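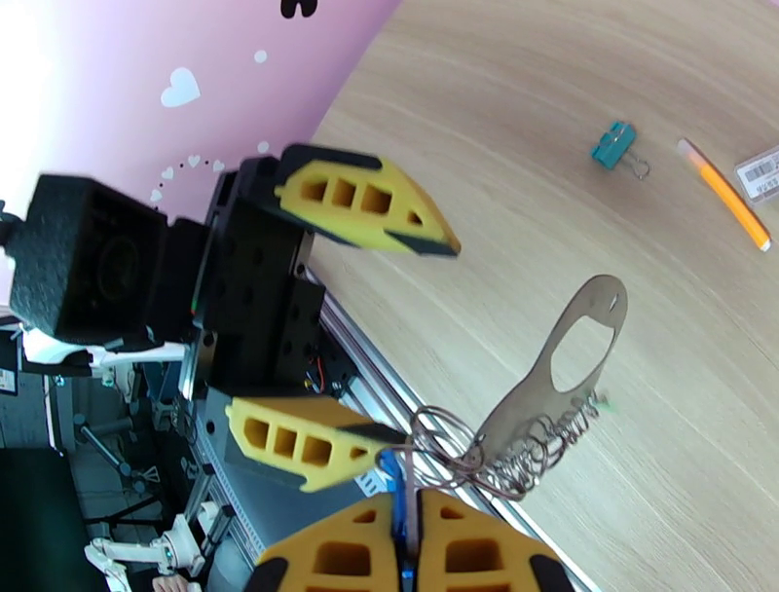
I have been told for years that robots will learn by watching us, and that the hard part is just collecting enough examples. So in August I went over to Kestell, where Bayu Subramaniam spends his afternoons steering robot arms through small chores, and asked if I could try it.

The pitch (theirs is called Gralto, and the slides are very nice) says anyone can teach a robot by hand. You move the controls, the arms copy you, everything gets recorded, and later a model is supposed to do it alone. Bayu wants 4,000 recordings before he'll say whether it works. I asked why 4,000 and he shrugged.

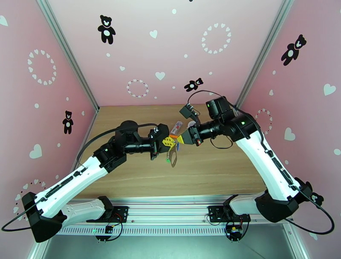 My first problem was that I have no feeling in somebody else's fingers. A handover is nothing at home. You feel the other person take the weight and you let go. With one arm on the left and another on the right, reaching toward each other over the table, I was guessing at all of that by eye. I let go too early 3 times before lunch. Bayu is much smoother, but he's had months of practice, so what exactly does "anyone" mean?

The second problem is what ends up in the recordings. Every hesitation goes in. Prodromos Kokkinos, who trains the models, says a bit of fumbling is useful because the robot sees how to recover. Maybe. I'd like to see that measured against clean runs, and so far I've only heard it said.

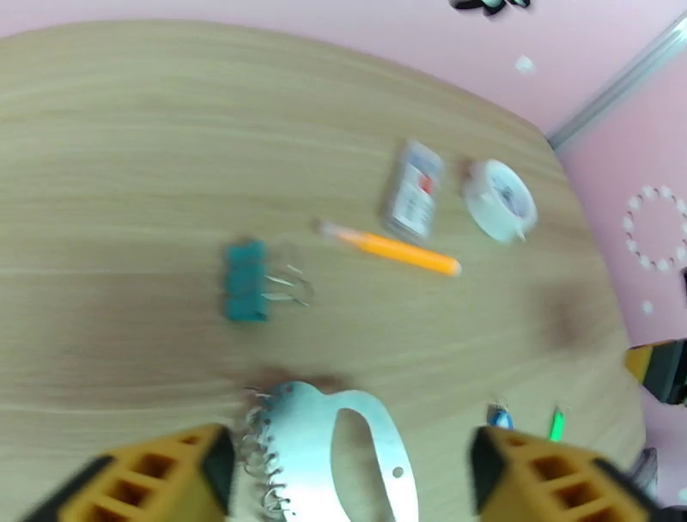

## What would change my mind

Move the table. Change the wallpaper. Swap in a different set of keys and have the arms pass them over with no one at the controls. If it still goes fine, I'll write a much friendlier post.

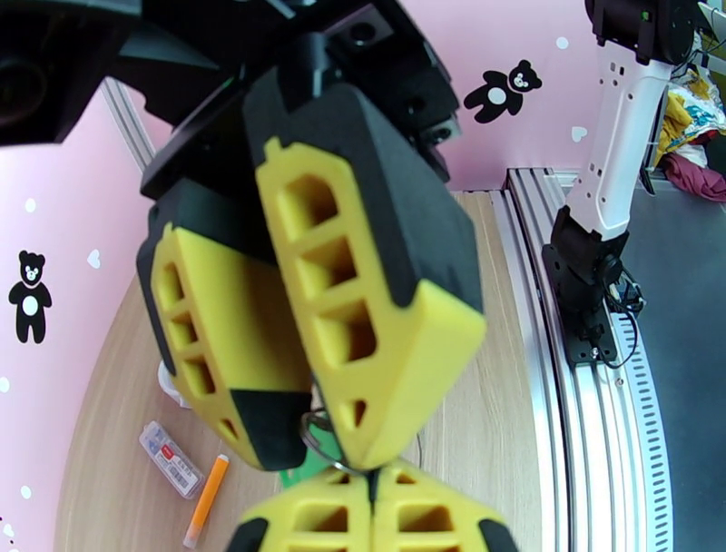 I'd also want the failures counted the same way as the successes. The chart I was shown had two bars and no mention of how many tries were thrown out. When I asked, I got a long answer about data quality, and I still don't have the number.

Bayu says come back when the training is done. I will, and I'm bringing my own keys.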